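In Defense of the Drive Caddy

Most arguments about repairable computers are conducted in terms of screws. Screw count is easy to tabulate, and a machine that opens with a single thumbscrew scores well in any table. I think the more useful measure is the drive mount, and that the molded plastic caddy found in many older office desktops is the best solution the industry has produced for it. It has been dropped from a good number of current designs. I consider that a mistake.

My basis for this is bench work. The refurbishing shop where I work takes in office desktops in batches, and the last large one was 2376 machines, nearly all of them from the generation when a plastic carrier was standard. Every drive has to come out for erasure or destruction, and either the same drive or a replacement has to go back in. Whatever holds the drive gets handled twice per machine, far more often than the processor or the board. 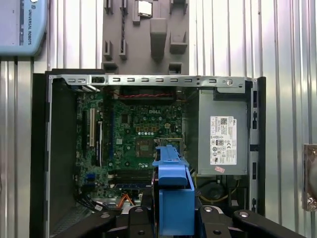 The caddy works by deforming. Two side rails flex outward, the drive goes between them, and small pins enter the threaded holes where screws would otherwise go. The carrier then slides into the chassis until a tab catches. Removal is the same sequence in reverse. There is nothing to drop onto the motherboard, and for a technician working over a horizontal case that matters a great deal. A loose 6-32 screw under a board is a short circuit waiting for someone to apply power.

Color is part of the design. Blue, green or purple on a part inside a gray and black case tells the person opening it which pieces are meant to be touched. No manual is required. A new hire can be shown one machine and then work through the next 45 without asking where the drive is held.

Time is the usual objection to caring about any of this. A technician with a powered driver removes four screws quickly, and the saving per unit looks trivial on paper. The paper usually leaves out retrieval of dropped screws, stripped heads, the wrong thread forced into a drive body, and the fourth screw that was missing when the machine arrived. None of these faults exists in a caddy system.

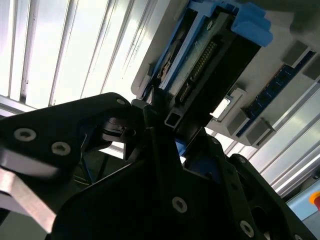
The case against plastic

There are fair complaints. Plastic ages. The tabs on a carrier that has spent years next to a warm drive will sometimes snap on first removal, and a snapped tab generally means the whole carrier is scrap. We keep a bin of spares harvested from dead machines, and it is sorted badly because carriers from adjacent models look the same and do not interchange.

That lack of interchange is the strongest argument against the design. A steel bracket with four holes will accept any drive of the right size. A caddy accepts the drive and then fits only the chassis it was molded for. The Finura towers we handled before this batch used a carrier that differed from the later version by the position of one guide rib, and the two could be told apart only by trying them. The Irno small-form units had a better idea, with a part number molded on the outer face where it could be read with the carrier installed.

A second complaint concerns vibration. Some people hold that a screwed drive is quieter. On our bench the result depends on the condition of the pins and any rubber around them. A carrier with sound grommets is as quiet as I need an office machine to be. A carrier with missing ones rattles, and should be replaced.

Cost is the third. Tooling a carrier is expensive, and a manufacturer building fewer than 1000 units of a chassis would be foolish to do it. Manufacturers building office desktops are not in that position.

What has replaced it 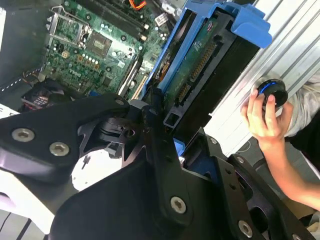 Smaller solid-state drives have removed much of the need for a large carrier, and I do not object to that. An M.2 module needs one fastener and little space. What I object to is the treatment of the remaining full-size bays. The Saber desktops now arriving at the shop have a sheet-metal shelf with screws entered from below, so that the shelf must be detached before the drive can be. It takes nine steps to reach the same point that a caddy reaches in two. The Horon units are worse, with the cable routed under the shelf and too short to allow it to be lifted clear.

A design like this is usually justified by saying that users no longer change drives. Users seldom did. The people who change drives are in IT departments, repair shops and recycling plants, and they do it at the end of a lease, when the manufacturer has stopped paying attention. A drive that is awkward to remove is more likely to be shredded along with its chassis, and the board and power supply go with it.

I would ask for three changes to the old pattern: a readable part number on the visible face, a carrier geometry held constant across at least one product line, and tabs thick enough to survive removal after a full lease term. The rest can stay as it was, including the color.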